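Praltbridge Adult Reading and Writing Program
Interim Progress Report to the Mema Fund

October 13, 2020
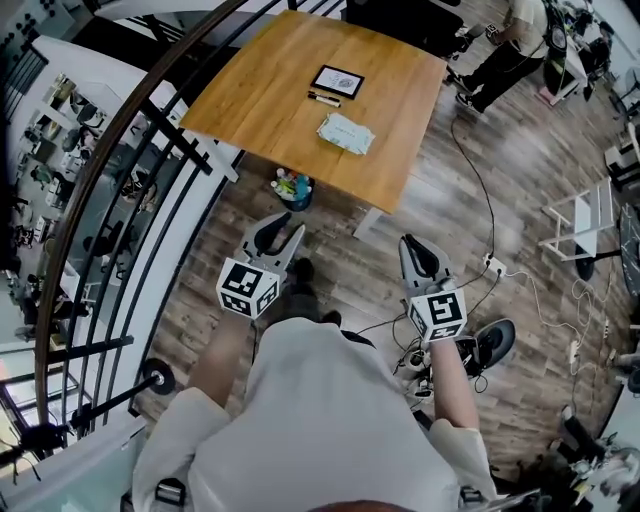

The present report covers the second period of the grant and follows the order of headings set out in the award letter. Spending is reported separately on the form supplied by the Fund. Where a target has been changed by agreement, the new target is used.

Background

The program offers free instruction in reading, writing and everyday arithmetic to adults who left school early or who were schooled in another language. Learners are placed in one of three levels after a short interview and a written exercise. The Fund's support pays for part of the teaching hours, the purchase of readers and workbooks, and the home study scheme described below.

Enrollment and attendance

At the close of the period 98 learners were enrolled, against a target of 90. Most of the growth came in the first level, where a waiting list had existed for more than a year. The list was cleared in January by opening an additional evening group. The third level remains smaller than planned, and two of its groups were merged.

Teaching in person was suspended in the spring and resumed later with smaller groups. During the suspension, tutors kept in contact with learners by telephone and by mail. The telephone lessons were short, usually twenty minutes, and dealt with work sent out in advance. Learners at the first level found this arrangement the hardest, as many could not yet read the written instructions without help. A set of recorded instructions was prepared for them and could be heard by calling a local number.

Altogether, 2178 hours of instruction were delivered. This figure includes telephone lessons but leaves out preparation time and the interviews held before placement.

Home study scheme

The scheme was planned as a minor part of the grant and became the main part of the work for several months. Packets were made up at the Praltbridge office and mailed every second week. Each held a reading passage, a page of word exercises, a writing task and a return envelope with postage paid. More than 600 packets were sent.

The rate of return was uneven. Second-level learners sent back most of their work, often with extra pages. At the third level, returns fell off once passages became longer, and tutors reported that learners preferred practical material such as leases, pay slips and letters from schools. Later packets were changed to suit. The Fund may wish to note that the practical packets cost slightly more to prepare – permission had to be requested for certain forms, and the print had to be enlarged.

Reading material

The Jokus series of short readers was adopted at the first level. Tutors have found the stories suitable for adults in both subject and tone, which was a weakness of the set used before. The last two titles in the series are considerably harder than those that come before them, and a bridging workbook has been drafted by the teaching staff. It will be tried with one group before any printing is paid for.

Results

Of the learners who sat the level test, 47 moved up by one level. No test was held for those who joined after the waiting list was cleared, and their progress will be included in the final report. Written comments were collected from learners at all levels. Those most often repeated concerned the time of the evening groups, which end after the last bus on the east side of town, and the wish for more practice in spelling.

Difficulties

Three tutors left during the period and two have been replaced. The remaining post has been advertised twice. Rent at the Pascu Building, where the day groups meet, will rise at the end of the lease, and the program has asked the landlord for a longer term at a fixed rate. A reply is awaited. No change to the budget is requested at this stage.

Plans for the next period

The evening groups will start half an hour earlier. Home study packets will continue for learners who are unable to attend, with one mailing a month in place of two. A spelling class open to all levels will be offered for ten weeks – its costs can be met from savings under travel. The level test will be repeated before the close of the grant, and the results will be sent to the Fund together with the final accounts.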